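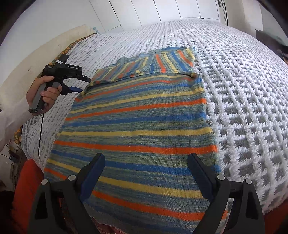

Search this site Go

September update: the folding project
By Llinos Griffiths
September
3 min read

Hi Mahsa, and hello to everyone at the Ghorbani fund who gets these forwarded!

First the money, as I know you read that bit before anything else. We've spent $907 of the grant so far. Most of it went on motors and a decent power supply, and the rest disappeared into screws, filament and a second roll of blue padding that I ordered in the wrong thickness (my fault, and it can't go back). Adebayo has the receipts in a folder and will send them over once he's scanned the crumpled ones.

Now the fun part. The build has split itself between the Moltville workshop and my house, and I think that's going to stay the way we do it. The arm lives at the workshop, bolted to the heavy bench by the window. The clothes handling gets worked out at home, on the bed, with hand-held grippers. Knitwear is what we're on at the moment – stripes are lovely for this, as you can see straight away when a fold has gone crooked.

We have 84 folds recorded that Bijan is happy to keep. He threw out a good many more, mostly mine, and mostly because I rush the sleeves. Sleeves are the hard bit! The body of a sweater more or less goes where you pull it, but a sleeve flops back, or twists, or takes the shoulder along with it. We've started doing the shoulders first and leaving the bottom hem till last, and I'm much happier with how that goes. We also want to try everything again on a plain hard table. A fluffy blanket grabs at wool in a way a table won't, and I'd like both kinds in the set before we let the arm anywhere near it.

The arm itself (we're calling it Pluveck, Elisa's choice, don't ask me how to spell it out loud) can now lift a dish towel, carry it across the bench and put it down. It can't fold one yet. It gets the first corner over and then lets go too early, and Adebayo thinks that's a timing problem in his code, while Elisa thinks the wrist joint has too much play in it. They're probably both right. She's printing a stiffer bracket this month and he's rewriting the release step, so we'll find out.

Two things have slipped. The wrist camera mount is still a drawing, and the open evening at Stustton has been pushed back until we have something that folds in front of people without me hovering over the off switch.

What I'd like from you is a yes or no on moving $2 a week from the travel line to workshop storage – tiny, I know, but Adebayo says it has to be in writing. After that it's towels, then T-shirts, then back to sweaters with the arm doing the work.

Come and see it if you're passing. Mornings are best, the workshop gets noisy after lunch.

Llinos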